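From: Nour Chamoun
To: Sundale fan list
Date: Jun 4, 2021
Subject: Re: Killian and the Grokadance girl, it's official??

Killian Lemaire wrote:
> OK people, it's happening. He liked 40 of her pictures in one night
> and they both wore the same Geagea jacket in January. My cousin saw
> them at the Fendard launch and says they left by the same door. I'm
> calling it, they are engaged. Prove me wrong!
> (And no, I'm not THAT Killian, please stop writing to me about it.)

I'm not going to prove you wrong, since you haven't proved anything yet. Let me go through it.

The likes. I went and looked, and I found 11 or 12, most of them on group shots from the tour. Where does 40 come from? If it's from the same account that gave us the secret wedding last year, I'd like to hear that before I get excited.

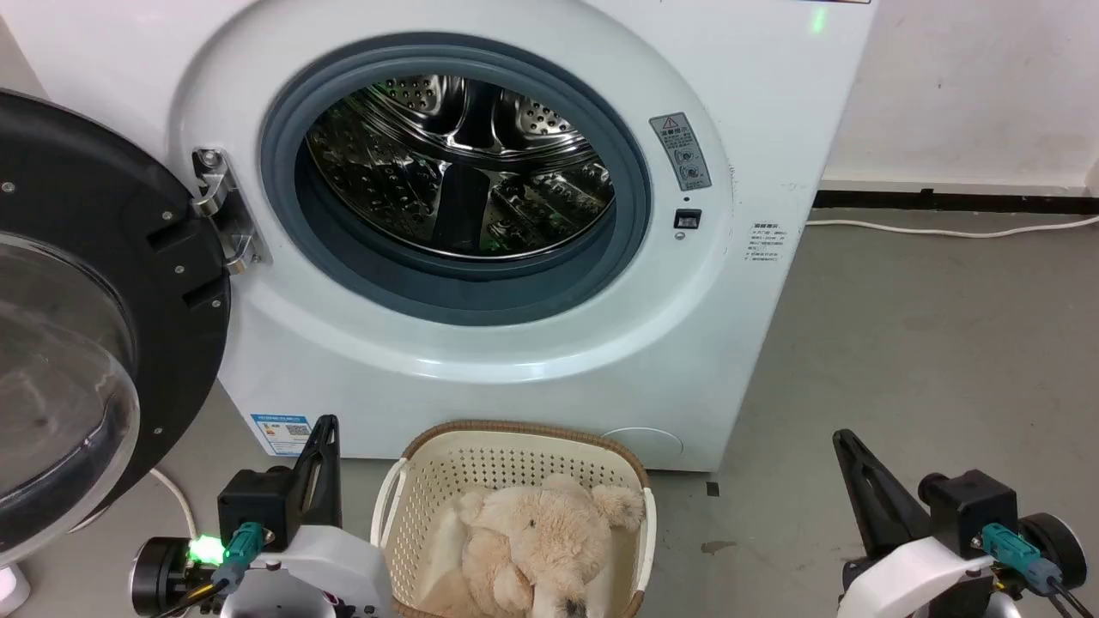
The jacket. Geagea handed those out to everybody on the show, including the sound crew. By that logic he is engaged to the drummer too.

The door. Fendard held the launch in a hall with one exit open after ten. I was there, in the rain, with around 90 other people who also left by it, and I went home alone.

What bothers me more is the "close friend" quoted on the gossip pages. Same friend, same wording, in three stories about three different women. Either this friend is very busy or somebody at Grokadance has a single due out. The last time we had a romance like this it lasted until the album dropped, and then the two of them "grew apart" inside a week. Some of you cried on this list. I kept the messages.

I do think he looks happier lately. He also finished a two-year tour and got some sleep.

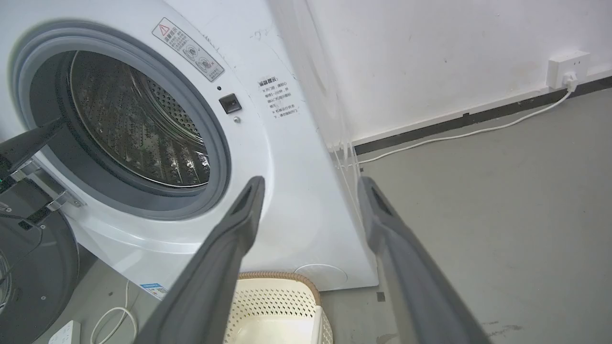
What would change my mind

1. Either of them saying so, in their own words, on their own page.

2. A photo of the two of them with no stage, logo or publicist nearby.

3. A source with a name. Your cousin has one, so ask if she'll let you use it.

Until then can we please take "it's official" out of the subject line? The digest goes out to 1116 people and half of them only read the subject.

Nour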